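4. Good practice for preparing and checking a desk before recording 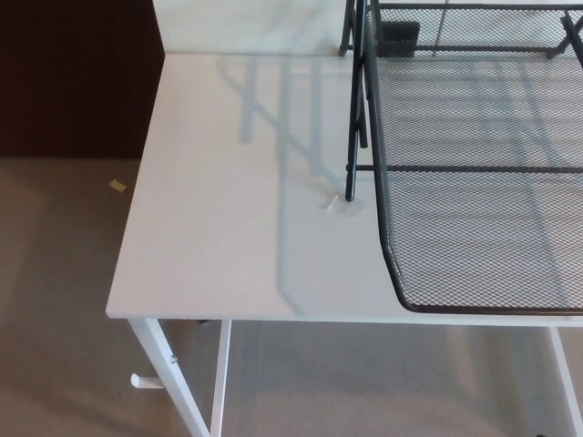

Figure 3. Desk with a black wire mesh organizer, seen from the head camera. A small clear patch lies on the desktop near the foot of the organizer's rods.

4.1 Why we wrote rules for an ordinary desk

The Borkum protocol began with a page of notes on lighting and camera height, and for a while that page was all we had. It said nothing about the furniture. We soon found that two operators given the same instruction, "prepare the desk," could produce two very different starting states, both of them reasonable. One would wipe the top and square the organizer to the wall. The other would remove the pens and leave everything else alone. For a tidying task, where the starting state is half of the data, that gap matters a great deal.

We therefore wrote the rules in this section, and we are happy with how well they have held up. They are short, they use everyday words, and most of them can be checked from a single head-camera view before an episode begins. Figure 3 is the kind of view an operator works from at this stage. The desktop is light and matte, the organizer occupies the right half, and the strip along the front edge is clear from the left corner to the rounded corner of the basket.

4.2 The surface rule

The first rule is that every item on the desktop must be either listed in the episode sheet or removed. "Item" is meant broadly. The clear patch beside the rods in Figure 3 could be a piece of tape or an adhesive pad, and the operator does not have to settle which. What matters is that it is entered on the sheet as "clear flat patch, unknown" or taken away before the start mark is set.

Clear things deserve special attention. In early trials with the Pillix labeling tool, transparent objects were the ones our annotators disagreed on most, and a glossy spot on a pale desktop is easy to mistake for a reflection. The check we recommend is delightfully simple: move the head a little to each side and watch whether the bright spot travels across the surface. If doubt remains, touch it.

4.3 The shadow rule

Open mesh is a wonderful test material and a difficult one. The desktop shows through it, so a segmentation mask drawn around the outer outline of a basket also takes in a good deal of desk. The shadows add a second problem. In Figure 3 they run across the desktop as soft blue-gray streaks, and one of them curves down toward the front edge in a line that a contour detector can easily take for a rod.

We ask operators to do the following:

The organizer stays in one position for the whole block. If it is nudged, the block ends and a new one begins.
Lights and blinds are left alone within a block.
One still view is saved at the start of every block and one at the end, from the same head pose.
Annotators label the rods and the mesh as separate classes, and never label a shadow.

An earlier draft asked for shadows to be removed with a diffuser. We dropped this. Soft shadows are part of any real office, and a policy trained without them did poorly as soon as we carried it to another room. Recording the light honestly and keeping it steady within the block gave us much better material than trying to flatten it.

4.4 The reach rule

Uprights are treated as keep-out volumes, with a margin of 4 cm on every side. The margin applies to the support rods of an organizer, to any crossbar that spans a basket, and to the rim of a pen cup set farther back. It can be reduced for tasks that require placing an object into the basket, but only for that basket and only in the final approach.

The part of the desk below the top counts too, and we feel strongly about this one. The desk in Figure 3 has a small white hook on the outer side of its front-left leg, the kind used for headphones or a bag. A mobile base that follows the edge of a tabletop model would know nothing of it. The Gulyás layout file, which we use to describe furniture, now has a field for anything that sticks out from a leg, and operators fill it in by hand — a minute's work that has changed how we plan base paths.

4.5 The floor rule

The floor is inspected within one meter of the desk on every open side. Paper scraps, clips and cable ends are listed or picked up, following the same wording as the surface rule. A pale scrap lies on the beige carpet to the left of the desk in Figure 3, and there is a tiny dark object near the right leg, only partly in view. The first can be logged from the camera alone. The second cannot, and the rule says that any object partly in view must be looked at again from a second pose before it is named. Guessing is not allowed, even when the guess seems safe.

4.6 Use of the rules so far

We applied the rules to 200 desk episodes in 3 rooms, with the checks logged in Ronusex. Preparing a desk took some three minutes once operators knew the sheet, and they soon began suggesting improvements of their own. The wording "listed or removed" came out of those suggestions and replaced a much longer paragraph.

Two points remain open. We have no good rule yet for glass desktops, where the surface check and the shadow check get in each other's way. We would also like a shared vocabulary for mesh, as "tray," "basket" and "organizer" are still used for the same part by different annotators. Section 5 gives the full episode sheet, with the fields for unknown items marked.

Borkum Protocol Working Paper | Contact: see title page | © The authors | Back to top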